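How Paper Gets Two Holes: The Hole Punch Explained for Young Readers

Text by Oğuzhan Bozkurt, for the Ullunis Children's Pages

Do you have a school folder with two metal rings inside? Then you know that paper without holes does not want to stay in it. It slides out, it falls under the bed, and your teacher asks where it is. For this we have the hole punch. It is a small tool, and many children press it every week without looking at it closely. On this page we will look at it closely.

You will need one punch, a few sheets of paper, and a desk with enough space for your elbows.
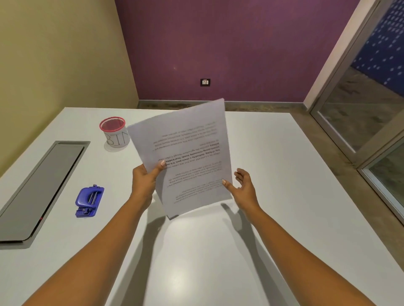 Last changed on this page: 10/31/21

First, the stack

When you have several sheets, they must become one neat stack before they go to the punch. If one sheet is a little bit to the left and another is a little bit to the right, every sheet will get its holes in a different place. Later the stack will look like a badly made sandwich.

Hold the sheets with one hand, with your thumb across the front. Keep the other hand open at the edge, and use it to push the sheets gently until they are even. You can also stand the stack on the desk and knock it softly, first on the short side and then on the long side. Two or three knocks are enough. Grown-ups call this "jogging" the paper. When I was learning English I found this word very funny, because I imagined the paper with running shoes.

Check also that all the sheets look in the same direction. It is easy to put one page upside down by mistake. You will notice it only when you are reading, and then you must turn the whole folder around on your knees.

What is on the paper?

It does not matter to the punch what is printed. It can be a song, a math page, or a text about village life with its slower pace and its community bonds. But it matters to you! The holes need an empty place, and that place is called the margin. The margin is the white strip between the edge of the paper and the words.

If the words go too near to the edge, the punch will eat some letters. A child in my reading group at the Kedden library once punched a poem this way, and after that we had to guess two of the rhymes. We guessed wrong, but the poem became better, in my opinion.

So look at the left margin before you press. If you write the page yourself on a computer, leave a margin as wide as two of your fingers. If you write by hand, you can draw a thin pencil line and start your words to the right of it.

The parts of a punch

Take a punch in your hand, but do not press yet. Turn it slowly. Different punches look different, but most of the ones for two holes have these parts.

The handle, or lever. It is the part that you push down. It is long so that your push becomes stronger. A seesaw in the playground uses the same idea. If you press at the far end of the handle, it is easy. If you press close to the place where it turns, it is hard. Try it with a sheet of waste paper and feel the difference.

The pins. They are two short metal sticks, one for each hole. The end of a pin is sharp around its rim, like a very small cookie cutter. When the handle goes down, the pins go down too.

The springs. Each pin usually has a spring near it. After you press, the spring pushes the pin up again and the handle comes back to its place. Without springs you would have to pull the handle up every time, and you would be tired after five pages.

The base. It is the flat bottom part. It has two round openings exactly under the pins. The pin goes through the paper and into the opening, and the little circle of paper goes down with it.

The slot. It is the thin gap where you put the edge of the paper. It is narrow on purpose. A stack that does not go into the slot is too thick for the punch.

The guide. Many punches have a small piece that can move or slide out at one side. You set it for the size of your paper, and it stops the paper in the right place, so the holes come in the middle of the edge. Some old punches have no guide, and people use the folding trick, which I will explain soon.

What happens when you press

It is very quick, so let us make it slow in our heads.

You push the handle. The springs become shorter. The two pins touch the paper, and for a very small moment the paper resists and bends a little. Then the sharp rims of the pins cut it against the edges of the openings. You hear a crunch. Two circles fall into the base. You let the handle go, the springs become long again, and the pins come up out of the holes.

The crunch is the sound of paper fibers being cut. Paper is made of very many thin fibers, mostly from wood, and they hold on to each other. Thick paper has more of them, so it makes a louder crunch and asks for a stronger push.

The folding trick

Take your sheet and bring the top edge to the bottom edge, as if you want to fold it in half. Do not fold all of it! Only pinch the left edge with two fingers, so that there is a tiny line in the middle. Open the sheet again.

Now look at your punch. Very often there is a small arrow or a mark in the middle. Put your tiny line at the arrow, push the paper in until it stops, and press. The holes will have the same distance from the top and from the bottom. 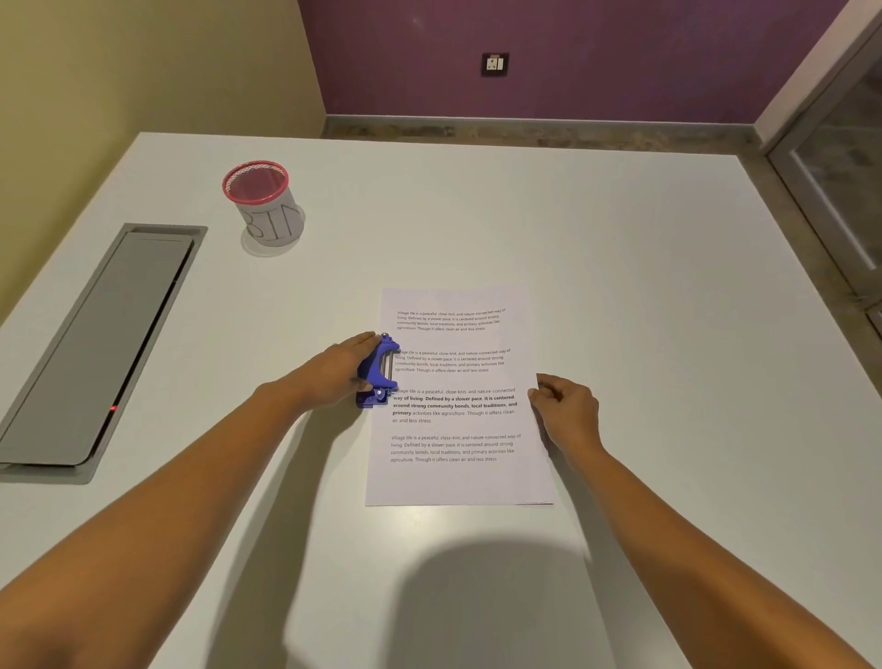 Now I want to say something about hands, and it is the part that children forget most often. One hand works with the punch and the other hand takes care of the paper. The paper hand must stay flat and far from the slot. If the paper moves while you are pressing, the holes become ovals, or you get a half hole that opens to the edge. A half hole cannot hold anything.

Most people put the punch flat on the desk, bring the paper to it, and push down from above. I suggest that you begin like this also, because then the desk helps you. If your hands are small, stand up while you press. You can use the weight of your shoulders, and it is not cheating. And please never put a fingertip into the slot to feel if the pins are sharp. They are.

How many sheets at one time?

Start with one. Then try three, then five. If the handle does not want to go down, do not hit it with your fist. Take the paper out, make the stack smaller, and try again. Two easy presses are better than one that gets stuck.

If it gets stuck anyway, pull the handle up gently and move the paper a little. Do not tear it out. Ask an adult if it still does not move.

Where do the small circles go?

The circles are called chads, which sounds like a name of somebody's cousin. They collect in the base, and most punches have a lid at the bottom that opens. Open it over a bin, slowly. If you open it over a carpet, you will find chads until next August.

Every press gives two circles for each sheet. Our group at Kedden wanted to know how many circles are in a full punch. We had a big one, and we counted on a rainy afternoon with much patience. The answer was 1346. The second time we pressed the paper down more tightly inside and we got 1825. I do not say that you must count yours, but if you do, close the window first.

You can keep the circles in a jar and use them later. They are good for snow in a picture, for fish scales, or for the eyes of very small monsters. Paper chads can usually go with the waste paper too, but in some towns small pieces are not wanted there, so ask at home what your town says.

Why two holes and not three?

In many countries a folder has two rings, and the middles of the two holes are 80 millimeters apart. You can measure it with your ruler. In the United States, school binders mostly have three rings, so children there use a punch with three pins. There are also folders with four rings. If you bring your two-hole page to a cousin in a three-ring country, it will not fit, and you will have to make new holes beside the old ones.

Something to try at home

Take one sheet of waste paper and fold it in half. Punch it once near the open edges. Before you open it, say how many holes there will be. Then fold another sheet two times and do the same. Write down what you thought and what you found. Can you make a pattern with the holes and the folds? Hold it against a lamp and look at the light on the wall.

Words from this page

Margin: the empty strip between the words and the edge.
Lever: a bar that makes your push stronger.
Pin: the metal stick that cuts the hole.
Chad: the small circle that falls out.
Jogging: making a stack of paper even by knocking it on the desk.

More pages in this series: The Stapler and Its Little Legs. Why Does Glue Stick? A Pencil from the Inside.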